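Crossword tester wanted, part-time

The Dabbas Weekly has run a crossword since before anyone thought to check the answers. We now receive enough mail about this to justify paying somebody.

You would solve each puzzle cold, on paper, and tell us which clues are unfair, which are wrong, and which have appeared 23 times already. It's nine hours a week, mostly from home, with a call on Tuesday at which the setters will defend themselves. A thick skin helps. So does owning an eraser. 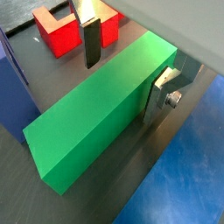 Nadine Haddad objects to the word "tester" and would like it known that she has solved every puzzle since the first one, that 14 Across in July had no possible answer, and that she isn't applying.

Everyone else may. No degree needed, and no speed records, please. Send us one clue you love, one you'd ban, and a few lines on why, to the Puzzle Desk, Druklow House. Pay is $2000 a month. Setters' relatives will be considered, warily.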